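Trerngate extends Tandum tableware range with stackable plates and bowls

Fovham, April. Trerngate, the supplier of tableware to schools, care homes and staff canteens, has extended its Tandum range. The range now covers 28 items, including plates in 2 diameters and bowls in 3 depths. All are available to order through existing trade accounts.

The new plates share a common foot ring, so that both diameters can be stacked in the same rack. Rim height has been raised by 2 mm on the smaller plate to reduce spillage when food is carried on a tray. Glazes are lead-free and suitable for commercial dishwashers. Colours are matched between production batches, and replacement pieces can be ordered singly.
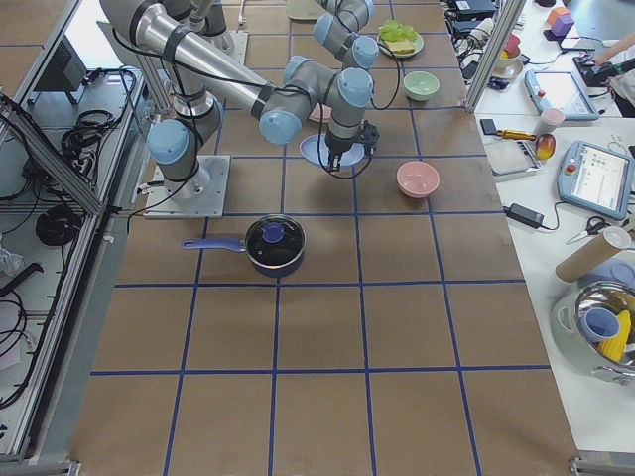
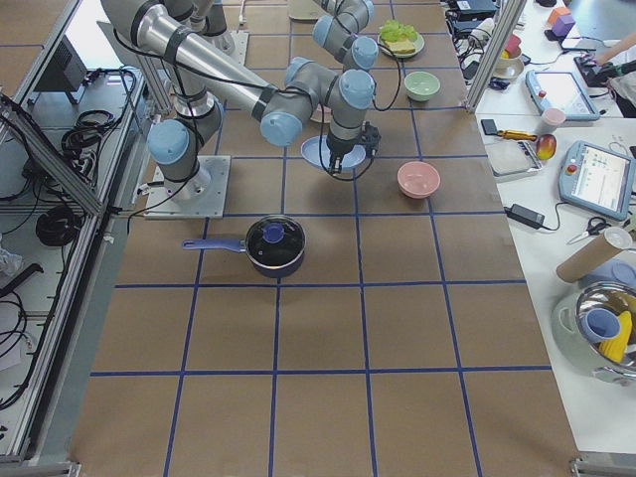
"Kitchens told us that mixed stacks were the main cause of chipped rims," said Suleiman Garba, product manager at Trerngate. "The foot ring was redrawn with that in mind. The glaze recipe is unchanged."

Distribution in the north will be handled by Ekpo, which already stocks the earlier Tandum items. Orders for full cartons are sent from the Fovham warehouse. Part cartons are packed by Ekpo and carry a small handling charge. Customers holding the previous pattern can continue to order it until stock is used up.

Aminu Jibrin, head of sales at Ekpo, said: "Most of our customers replace a few pieces at a time. Single-piece ordering suits the way they buy."

A data sheet listing weights, stacking heights and carton quantities is available on request from the Trerngate trade desk.

Ends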